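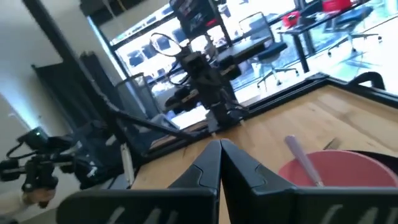 Unit 6: Setting and clearing a single place

Scope. The unit covers one bowl and one spoon on a bare wooden tabletop. Plates, glasses and linen are dealt with in the Retamal workbook and are not repeated.

6.1 Bowl
Plastic bowls with a wide rim are preferred for practice. Grip the rim at two opposite points and keep the thumbs outside. Set the bowl down flat, at least a hand's width from the table edge. A bowl placed closer than this counts as a fault on the Jarnell sheet, even if it stays put.

6.2 Spoon
Two resting positions are accepted.
In the bowl: the handle leans on the rim with its tip clear above it.
Beside the bowl: to the right, parallel to the table edge, hollow side up.
A light plastic spoon shifts when the bowl is moved. Take it out first, then lift the bowl.

6.3 Surface
Wipe along the grain, from the far side toward the body. Small items left on the wood are cleared before the bowl is set, including those near the corners.
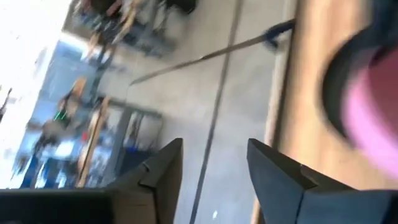 6.4 Floor
The floor next to the table is part of the task. Check it once after setting and once after clearing. On smooth gray concrete, pale crumbs are easy to miss from a standing position, and seams collect them. Sweep across a seam first, then along it. Chairs are pushed in before sweeping starts.

6.5 Exercise
Set and clear the place six times without a pause. Enter each fault by section number. Hand in the sheet before the Golum reading in May.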